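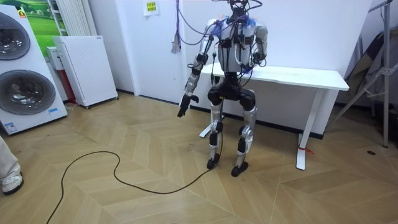 Trodard suspends table-wiping trials after arm fault

Trodard has suspended its table-wiping trials at the Fedorlow site following a fault in which a robot arm continued to press on a work surface after it had been told to stop. There were no injuries and the table was not damaged.

The fault occurred in May, during the 822nd run of the current series. According to the company's incident notice, the arm was holding a cloth against the tabletop when the operator ended the run. The stop command was recorded at once, but the arm kept up its downward force for a further 3 seconds before the power was cut by hand.
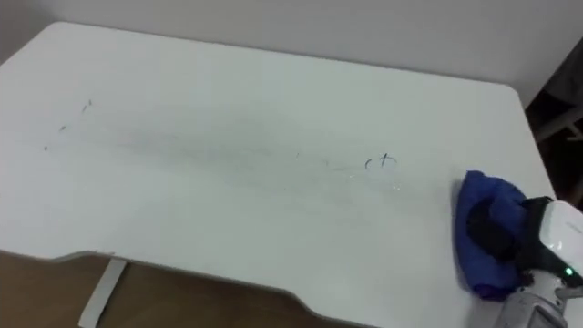 Trodard said the delay had been traced to the force control software, supplied by Enache, which had placed the stop command behind a queue of position updates. An earlier version of the software was in use for the first 535 runs and showed no such delay. A review of the later records is in progress.

Enache has issued a correction under which a stop command takes priority over all other messages. It will be tested by Odent, the inspection firm appointed for the site, over 190 runs at reduced force.

Until that work is complete, staff at Fedorlow have been instructed to remain outside the reach of any powered arm and to keep the manual cut-off within reach of the operator. Trials that do not involve contact with a surface are unaffected.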